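Local History Help Desk – Towns and Villages

How can the founding date of a settlement be established when the sources disagree?

Posted by Hanna Onyshchenko
8 August 2021

I am preparing a short history of Stitesville for the parish website and should be grateful for advice on a point of dating. The printed guide sold in the church gives the founding of the town as the year in which the Skalik family received their grant of land on the north bank. The older manuscript history, which is kept in the reading room at Cleseck, places it a full generation earlier, when the ferry was first licensed. A brass plate on the market hall gives a third date, which falls between the two.

I have read the grant in transcription. It refers to "the houses already standing at the ford", which would seem to favour the earlier date, but it does not give their number or say who lived in them. The manuscript history does not name its sources. It runs to 159 leaves and has no index, and several of the leaves towards the end are in a second hand.

My questions are the following. Is there an accepted rule as to what counts as the founding of a town of this kind? Should the website give one date, or all three? And does anyone know where the ferry licence itself may now be found? I have asked at the county office and was told that the ferry papers were moved in February, but the clerk could not say where they had been sent.

Reply from Ermanno Marino

There is no single accepted rule. Writers of town histories have used at least four different events as a starting point: the first recorded mention of the name, the first grant of land, the grant of a market, and the first election of a town council. Each is defensible, provided that the reader is told which has been chosen. Difficulties arise when a later writer copies the date and leaves out the explanation, and I suspect that this has happened in the case of your church guide.

I would suggest the following order of work.

First, write down each date exactly as it appears, together with the place where it appears and the name of the writer, if known. The wording matters. "Founded", "settled" and "first built" are often treated as having the same meaning, and in older writing they frequently do not.

Second, try to find out where each writer obtained the date. The plate on the market hall was presumably put up on some public occasion, and the minutes of the town council should record who supplied the text. If the text came from the manuscript history, you have two witnesses and not three.

Third, look at the calendar. Grants were commonly dated by the year of the ruler's reign, and a slip of a year or two in converting them is very common. This will not account for a whole generation, but it may well account for the difference between the plate and one of the other two.

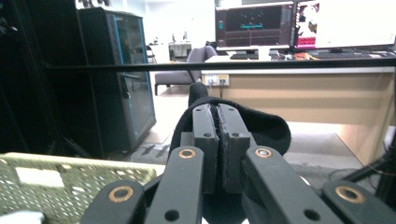 The ferry licence

I can be of some help on this matter. The ferry papers formed part of a larger deposit made by the Mac Suibhne estate, which held the rights to the crossing until the bridge was opened. When I consulted the deposit it consisted of 2,122 items in 50 boxes, and the licences were in box 10 with the tolls and the repair accounts. I do not know whether the boxes have been renumbered. If you write to the county office again, please quote the name of the estate and leave out the word "ferry" altogether. The old catalogue was arranged by owner, and a search by subject will find very little.

You should be aware that the earliest licence in the box is a renewal. It states that the crossing was held "upon the same terms as before", and there was no earlier paper with it when I made my notes. It therefore shows that a ferry was working before that date. It does not show when the ferry began, and the manuscript history may be mistaken in treating the renewal as the first licence.

As to the website, I would give all the dates, with one sentence on each.

Reply from Morena De Luca

It is the year on the market hall. It has always been the year on the market hall, and the anniversary was kept by it when my mother was at school there. I do not see the need to change it now.

Reply from Samuele Zanetti

I agree with most of what Mr Marino has written, but would add a caution about the houses at the ford. The phrase is found in other grants from the same district, in nearly the same words, and in at least one of them it was taken from a form book used by the clerks. It may describe real houses, or it may have been copied from one document to the next without anyone having gone to look. I would not rest an earlier date on it alone.

The second hand in the manuscript history deserves attention. A note inside the back cover, in faint pencil, says that the closing chapters were completed by Clyde Rosenthal from the author's loose papers. These chapters contain the passage on the ferry. Mr Rosenthal also wrote a number of letters to the author's family on the progress of the work, and copies are held in the same reading room under his name. I have read only the first few, which concern the cost of paper, but the later ones may say what he was working from.

With regard to Ms De Luca's reply, the anniversary is a piece of the town's history in its own right and should be mentioned on the website. It would be useful to know in which year it was first kept. The school log books would be the place to look, as a holiday was normally entered in them, and those for Stitesville are still held at the school – a written request to the head teacher is required before a visit.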